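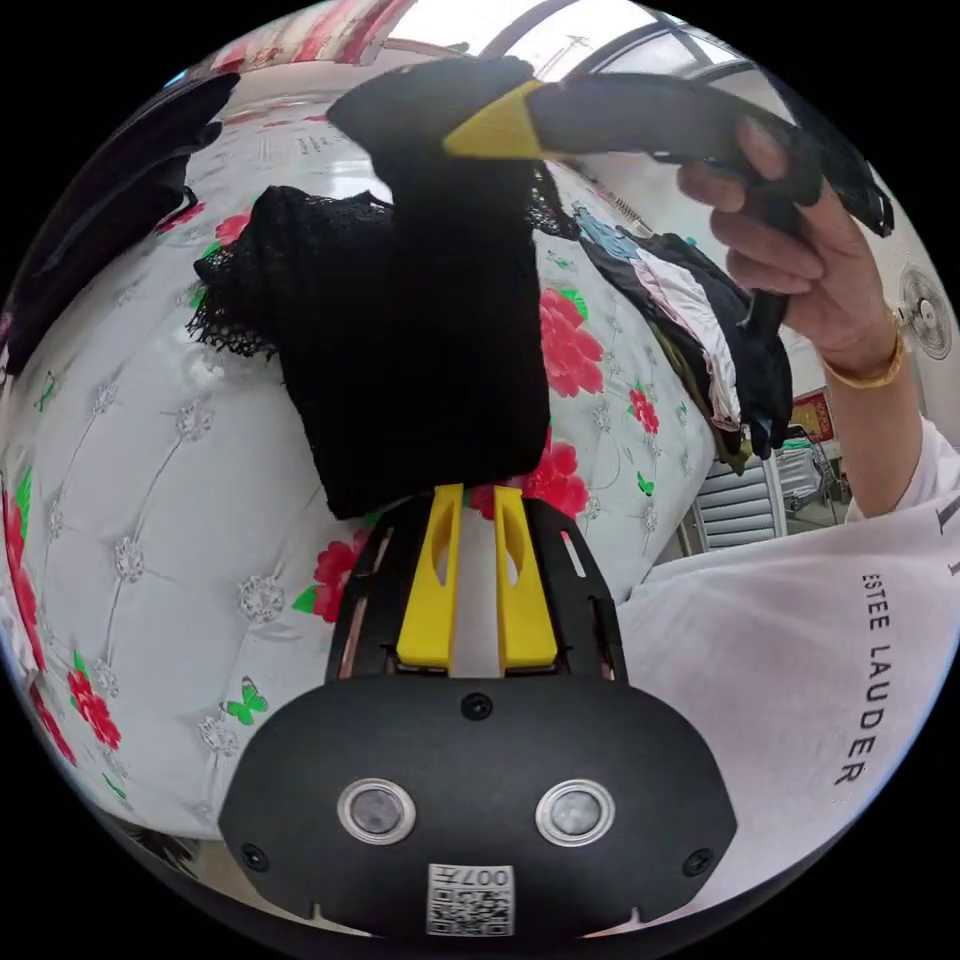

Fig. 4-1. Knitted item with sheer edge: Delicate program only.

Manuals > Laundry > Trovus 2000 > Section 4
Print | E-mail
Jun 30, 2019, by the Prokomico manuals desk

Section 4. First use and daily use of the Trovus 2000

Please read this section after the machine has been placed and leveled as in Section 3. If the machine still rocks when you press on one corner of the top, go back to Section 3 and adjust the feet again. A machine which is not level will walk across the floor in the spin, and the warranty does not cover damage of this kind.

4.1 Before the first wash

1. Check that the four transport bolts are removed from the back and that the plastic caps are pushed into the holes. Keep the bolts. You will need them if you move to another home.
2. Open the cold water tap slowly. Look at both ends of the inlet hose for two minutes.
3. If you see drops, close the tap, tighten the nut by hand and open again. Do not use a pipe wrench on the plastic nut.
4. Hang the drain hose over the sink or put it in the standpipe. The end of the hose must stand about 40 inches above the floor, and must not be pushed to the bottom of the pipe.
5. Put the plug in a grounded outlet. The heater takes 2000 watts, so the outlet should not be shared with another appliance that makes heat.

CAUTION: Do not use an extension cord or a power strip. If the plug does not reach, ask an electrician to move the outlet.

6. Run the Cotton program one time with the drum empty and a half spoon of detergent. This washes out the water and the grease which remain from the factory test. A light smell of rubber during this first run is normal.

NOTE: The Cotton program with hot water takes 189 minutes. The display counts down, but it may stop at one minute for a while when the machine balances the load. Please do not switch it off at this point.

4.2 Sorting

Good sorting saves more clothes than any program can. We recommend to sort first by the care label, then by color, and only then by how dirty the things are. Many people do it in the other direction, and this is how a wool item comes into the hot wash.

1. Empty all pockets. Coins and hair pins go through the holes of the drum and then stop the pump.
2. Close zippers, hooks and snaps. Open buttons, because closed buttons pull at the thread.
3. Turn dark items and printed shirts inside out.
4. Put small items and items with hooks in a mesh bag. Fill the bag only to the half.
5. Wash new dark items alone for the first two washes. They may give color.

If the care label is missing, use the Delicate program with cold water. It will maybe not remove every stain, but you can wash a second time. A shrunken item cannot be repaired.

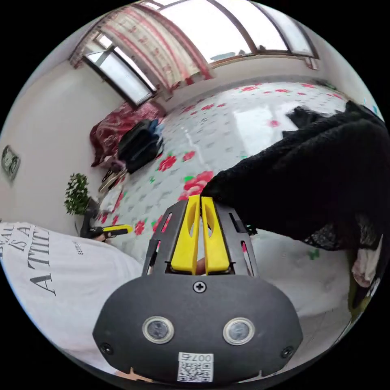
Fig. 4-2. Bed sheet. Choose Bedding, not Cotton.

4.3 Bedding

Sheets and covers hold much water and like to roll themselves into one heavy ball. The Bedding program uses more water at the start and turns the drum in both directions with short pauses, so that the fabric can open again.

1. Shake each sheet before loading. Close the buttons of duvet covers, otherwise the small pieces will collect inside.
2. Load sheets one by one, in loose folds. Do not wind them around the middle of the drum.
3. The drum must not be more than two thirds full. You should be able to put your flat hand between the load and the top.
4. A single heavy item, for example a bath mat, should be washed together with two or three towels -- alone it cannot be balanced.

If the spin does not start, the display shows "Ub". Open the door when the lock clicks, loosen the load with your hands, close the door and choose Spin only. If the message comes three times in a row with different loads, check the level of the machine again.

4.4 Detergent and softener

The drawer has three parts. The left part is for the prewash, the large right part is for the main wash, and the small middle part with the blue insert is for softener.

Powder can be used in all programs. Liquid can be used only when no prewash is chosen and no delayed start is set, for it runs out of the drawer before the water comes. In soft water areas use a little less than the package says. Too much detergent makes foam, the machine then adds one more rinse by itself, and the program becomes longer.

Do not fill softener above the MAX line. Do not use it for towels, sport clothes or anything with elastic.

CAUTION: Never put chlorine bleach and vinegar in the drawer at the same time, also not in different parts. The gas is dangerous.

4.5 Program table

Cotton: towels, white shirts, work clothes. Full drum allowed.
Bedding: sheets, covers, thin curtains. Two thirds.
Mixed: daily clothes which are not very dirty. Two thirds.
Delicate: lace, thin knits, items with straps. One third. Low spin.
Wool: only items with the machine wash sign for wool. One third.
Quick: lightly worn items. One third. Not suited for stains.
Spin only / Rinse only: as the name says.
Drum Clean: no laundry. See Section 6.

The models for the Pruitt dealers have no Wool program. In these machines use Delicate and press the Spin button until the lowest value is shown. 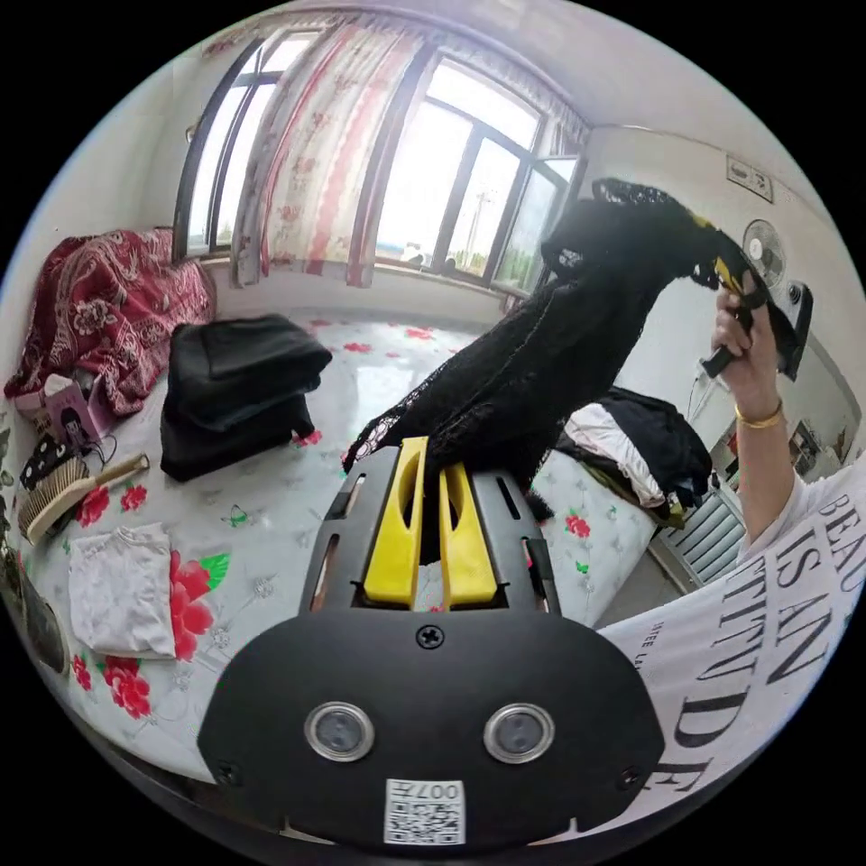 Dark and delicate laundry needs a slow drying, and the low spin of the Delicate program leaves more water in the fabric than you may be used to. Press the items between two towels and do not wring them. Lay knits flat and hang only the items that keep their shape. Keep the light and dark groups separate until everything is completely dry, also on the rack. Afterward they can lie close together without problem, like the pile of folded black clothes beside the folded white piece on the rose-patterned sheet. Lace should be handled over a smooth surface, away from keys, rings with stones and rough wood.

NOTE: The Trovus 2000 is a washer only. It has no drying function, and warm air at the door after a hot program is no sign of a fault.

4.6 After each wash

1. Wait for the click of the door lock. This can take up to three minutes after the end.
2. Take out the laundry soon. Folds set quickly when the load lies in the drum.
3. Look inside the rubber ring of the door. Small socks like to hide in it.
4. Wipe the ring and the glass with a dry cloth.
5. Leave the door and the drawer open a little -- one hand wide is enough.
6. Close the water tap if you leave home for more than one day.

CAUTION: When the door stays open, keep children and pets out of the room or switch on the door block (Section 5).

4.7 Delayed start and child lock

The delay can be set from one to nine hours. Choose the program first, then press Delay until you see the right number of hours, then press Start. The laundry should not be wet when it waits in the drum.

For the child lock, press Delay and Spin together and hold them for five seconds. A small key is shown. The buttons do not react until you repeat the same. The lock stays on after a power failure, so please do not think the machine is broken if it does not react in the morning.

In houses with a Mendero water meter the machine may sometimes show "LP" (low pressure) when another tap is open. Close the other tap and press Start one time. The program continues from the same place.

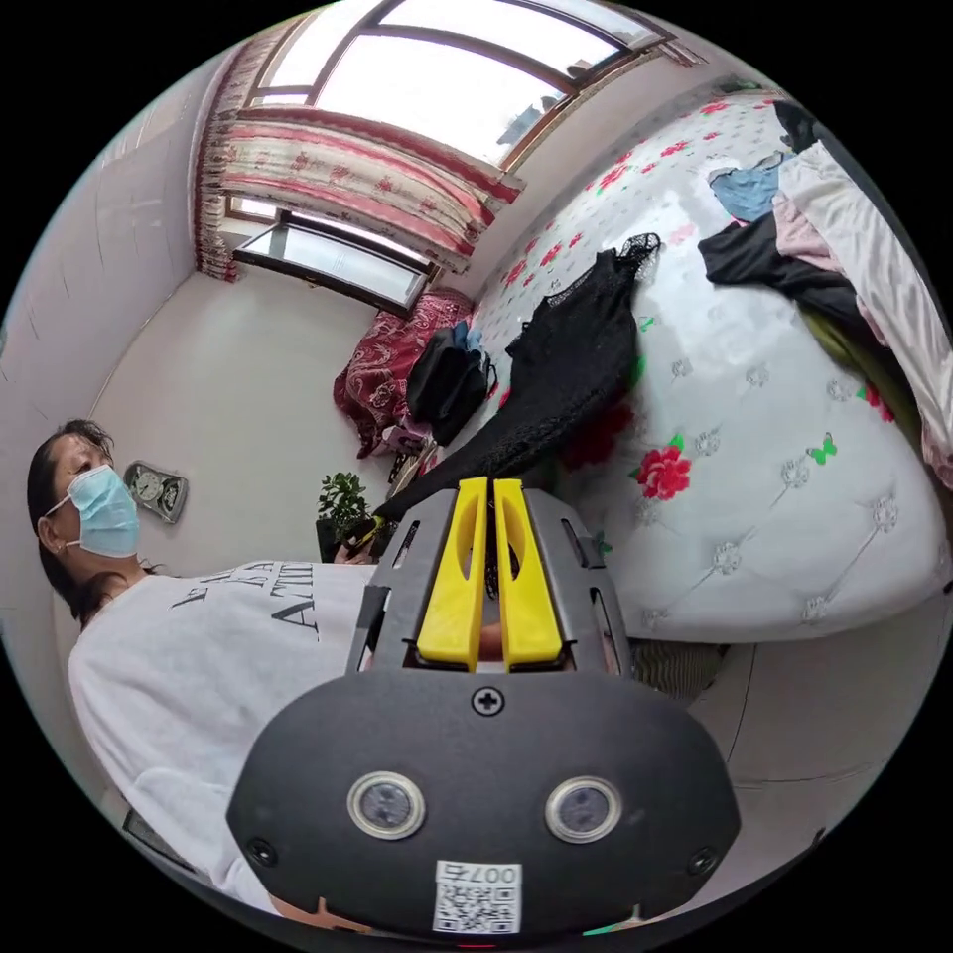 One owner has written to us that her Delicate program always ended with the clothes dripping, and she asked if the pump was defective. Her pump was working. The Spin button had been pressed until the display showed "0", and the machine keeps this choice for the next wash in the same program. To bring back the normal value, hold the Spin button for three seconds before you press Start. The other settings are not changed by this.

If water stands in the drum after the program and you can see it through the glass, this is a different case. Do not force the door. Go to Section 6, "Emptying the pump filter", and have a flat dish and an old towel ready. The filter of machines made before August opens to the left, and the later ones open to the right; the arrow on the cap shows the direction.

Continue with Section 5, Door block and signals.

Print | E-mail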